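Skerero: The Practical Side of a Hill Town

Living costs, transport and housing in a town most buyers pass on the way to the coast

2018-01-15

Skerero sits on a shelf of land above the river, 2335 feet above sea level, and has a registered population of 3792. The coastal town of Plakivis, 50 minutes away by road, has drawn most of the foreign buyers in the district. Skerero has drawn few, and its prices still follow local wages.

The town is laid out on a grid seven streets deep. The lower three streets hold the shops, the bank, the post office and the covered market. The upper four are residential. Between them runs Mill Street, wide enough for two trucks and used by all the heavy traffic to the sawmills. Anyone looking at a rental should visit Mill Street at six in the morning before signing for a house within a block of it.

Elevation sets the climate. Nights are cool all year, and few houses have air conditioning or need it. Humidity is the larger problem. The wet season peaks in September, when cloud sits on the upper streets until late morning and laundry takes two days to dry on a covered porch. Leather goods, books and camera gear should be kept in a closed cabinet with a small heater bulb. Hardware stores on the market square sell the bulbs and the fittings.

Getting in and out

The Rodrigues bus line runs between Skerero and Plakivis every hour on weekdays, from five in the morning until seven at night. On Sundays there are four departures. Tickets are bought on board and the driver gives change. Luggage larger than a backpack goes in the hold and costs half a fare extra.

The road was paved in 1985 and has been patched in sections. The surface is sound as far as the second bridge. Past that point the shoulders are soft, and a car with low clearance will scrape on the approach to the town in two places. Most residents who drive own a small pickup. Parking on the lower streets is free but limited to two hours until the market closes.

There is no taxi stand. Drivers wait outside the clinic in the daytime, and after dark one has to call. Fares within the grid are fixed, and fares outside it are agreed on before the trip.

Power, water and connection

Water comes from a spring above the town and is piped by gravity. Pressure is good on the lower streets and weak on the top two, where most houses have a roof tank. A tank of 200 gallons will carry a couple through a normal outage. Buyers should check that the tank has a working float valve and a lid that closes. The water is treated and residents drink it from the tap, although it runs cloudy after heavy rain and a sediment filter at the inlet is worth having.

Electric service is stable outside the storm months. Voltage drops are common in the evening on streets that share a transformer with the sawmills, and a regulator for the refrigerator is standard equipment there. Fiber reaches the lower five streets. The upper two rely on a wireless link from the ridge, adequate for calls but slow in rain.

Daily supplies

The covered market opens every day except Sunday. Produce is cheapest in the last hour. Meat is sold from refrigerated counters along the north wall, and fish arrives from Plakivis on the early bus three mornings a week. Imported goods are limited to one aisle in the supermarket, and the selection changes without notice. Residents who want particular brands of cheese or coffee make a monthly trip to the coast.

The clinic handles routine care, minor injuries and basic lab work. Anything further is referred to the hospital in Plakivis. The pharmacy is open until nine and keeps a short list of common prescription drugs in stock – other items take two or three days to order.

Renting and buying

Older houses are timber on a masonry base. Floors are the part to inspect, particularly near the kitchen and under windows on the uphill side. The exception to the general pattern is Trisix, a development of three rows of six units on the east edge of town, built in block with tile floors. Units there rent furnished and come with assigned parking. They cost more than a timber house of the same size and have less outdoor space, but the roofs are newer and the wiring is grounded throughout.
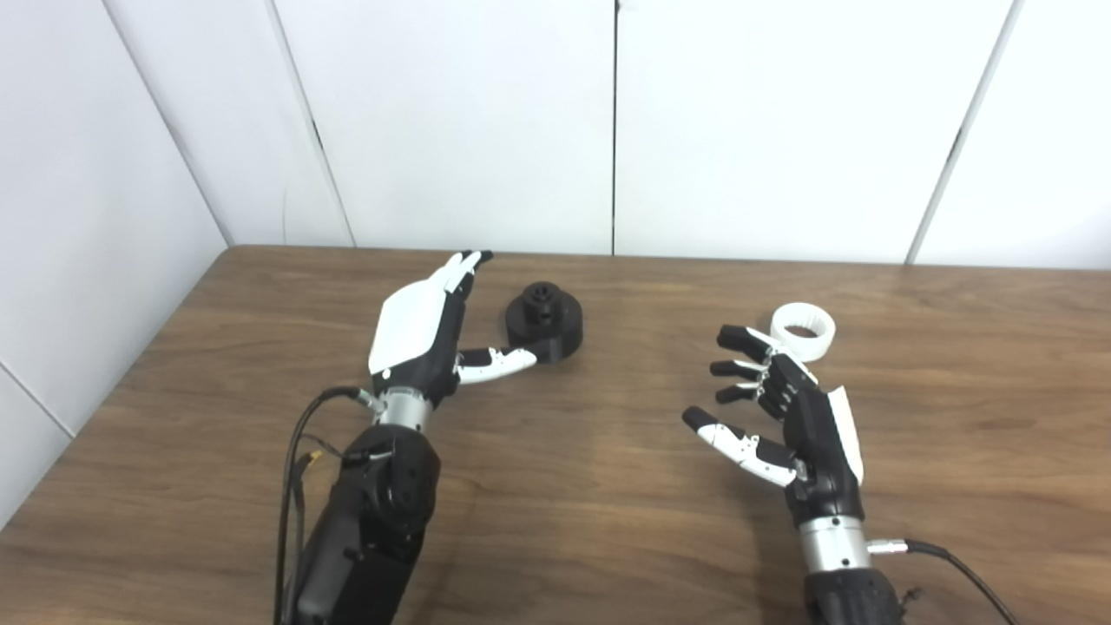 Furnished rentals vary widely in what they include, and the listing should be read against an inventory signed by both parties. Beds, a stove and a refrigerator are usual. Work surfaces are often missing, and a tenant who plans to work from home should ask about one early. A brown wooden table against a wall of white panels, like the one shown, is enough for a desk and takes up little of a small room. Light walls help on the uphill side, where windows are small and lamps are on by four in the wet season. Leases run for one year with a deposit of one month, and notice is 60 days in writing.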